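Filed under: Workshop robots > Hand-held grippers > Care and repair

The Olley pair at Prandgate is a set of two hand-held grippers, and I've looked after them since May (they came to us from Sugden, well used!). Each one wears a white marker cube, and if a cube works loose the tracking drifts, so I check those first.
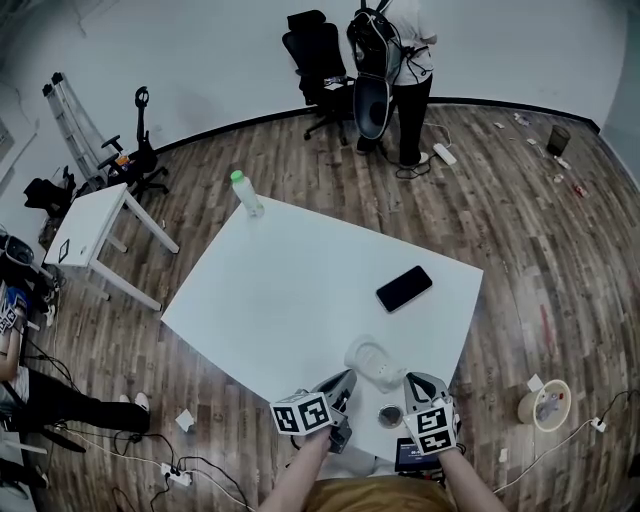

After the cubes I go over the linkage, opening and closing each gripper 10 times and feeling for grit. Sticky joints get a wipe and a tiny drop of Herker oil – go easy, it creeps into everything. I swap the finger pads every 700 grips.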